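Planning and Budgeting for Automated Work Cells
Handout 4, revised November 19, 2018
Instructor: Kwame Darko

1. Define the task before the machine
A purchase request should begin with the work to be done. List each hand tool and supply the cell must handle, and state where each is kept. For a two-arm cell at a tool bench, the list will include scissors, screwdrivers, pliers and tape. 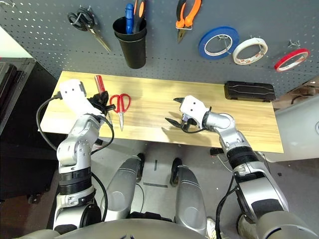

2. Separate fixed and recurring costs
The robot is a fixed cost. Fingers, cables and fasteners are recurring costs and belong on their own line. In the Jostham exercise, students set aside 20 percent of the purchase price for these items - a figure to be defended in writing.

Bench and wall storage are often left out of the first draft. Hooks, cups and pegboard cost little, but their placement decides how far each arm must reach.

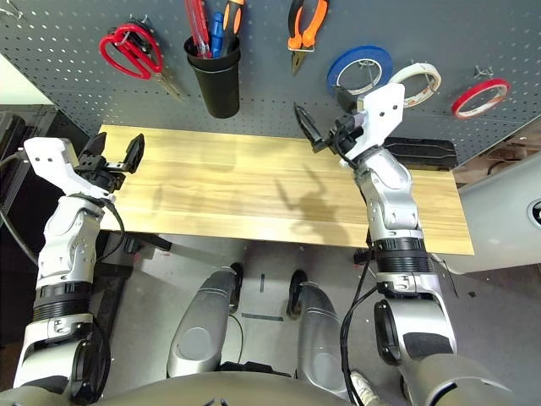
Reach should therefore be settled before quotations are requested. The Adis and Grumine quotations in the course packet assume different bench depths and cannot be compared until both are restated for a depth of 46 inches.

3. Plan for wear
Gripper fingers pick up scratches and chips at the tips. Budget for up to two spare sets per arm, and record the supplier's delivery time with the price.

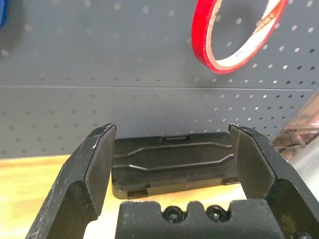 Figure 3. Open gripper fingers with a black plastic case between them.

Reading for next session: the Anozie cost worksheet, parts 1 and 2.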